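Buying a sorting arm: questions we keep getting
Page kept by Savita Chaudhary, equipment planning, Tirkari

Do we need an arm at all?

Maybe not. If your small parts get sorted in under 2 hours a day, a person with a tray is still cheaper. Ask again when the volume is there.

The Ovton quote says 28 weeks to payback. Is that right?

It assumes the arm never waits for parts and never gets a new job. Ours does both. Redo the math with your own hours before you show it to anyone.

What does the quote leave out?

Spare fingers, cables, the table, and the time someone spends teaching it where things go. Skallberg lists fingers at $154 a pair. Ostermann wouldn't give us a price until we had signed, so we didn't sign.
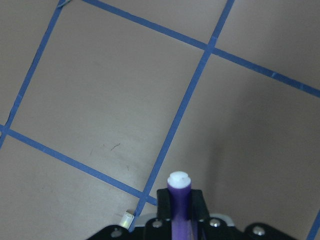 Should we pay for the service plan in the first year?

Read the warranty first. Most of what the plan covers in year one is already in there, and the visits can cost up to $700 each on top. We would hold off and put the money toward spare parts.

Can we try one before buying?

Ask for a loan unit and use your own parts, including the ugly ones. A sales demo with their parts proves very little.

When do requests have to be in?

September, for next year's budget. Send the quote with your own numbers next to the vendor's.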